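Drying Clothes Indoors in Student Rooms
Project report, Home and Housing module
Gwendolyn Rosenthal
Sun 9 July

1. Why I chose this subject

Kesden Hall has one laundry room in the basement, and its tumble dryers cost more to run than the washing machines. Many residents wash downstairs and then dry everything in their bedrooms. The rooms are small and the windows only open a hand's width. I wanted to find out how much this affects the dampness of the air, and whether the type of fabric makes a difference to how long it takes.

2. Method

I used 7 rooms on the second and third floors, all with the same layout. Each resident agreed to keep a small humidity meter on the desk and to write down the reading morning and evening for 19 days in April. They also noted when they hung up washing, what it was mostly made of, and whether the window was open.

For the fabric test I worked alone. I washed single items on the same short programme, weighed them as they came out, and weighed them again every hour until the weight stopped changing. The scales were kitchen scales, so small differences should not be trusted. I tested cotton, polyester and mixed fabrics. Wool was left out as I did not want to ruin anything.

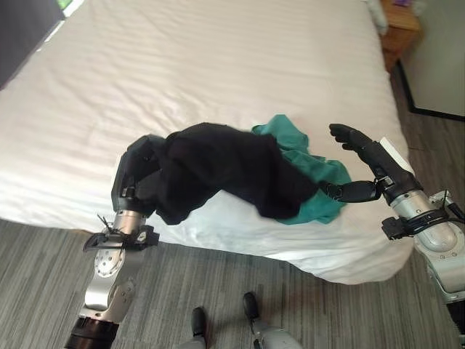

Fig. 1. Black and teal-green garments on a white bed.

3. Results

Humidity went up in every room after washing was hung, and it was highest in the evening readings. Rooms where the window stayed open came back to their usual level by the next morning. Rooms where it stayed shut often did not, and two residents reported water on the inside of the glass.

Polyester dried fastest. Thick cotton was the slowest, and a cotton hooded top weighing 600 grams when dry was still damp at the seams the next day. Mixed fabrics came in between, though the results varied a lot from item to item.

4. Problems with the study

One meter stopped working in the second week and I had to leave out that room's later readings. Some residents forgot the evening reading -- mostly at weekends -- and filled it in afterwards from memory. I marked these in the table but kept them in. The weather was also mild and dry for most of the period, so the results would probably be worse in winter.

5. Suggestions

Residents should be told to open the window while washing is drying, even in cold weather, and to run a second spin before taking clothes upstairs. The hall could also put a drying rack in the Lindqvist common room, which has larger windows and is hardly used in the mornings. I asked the hall office about this and was told it would need to be checked against the fire rules first.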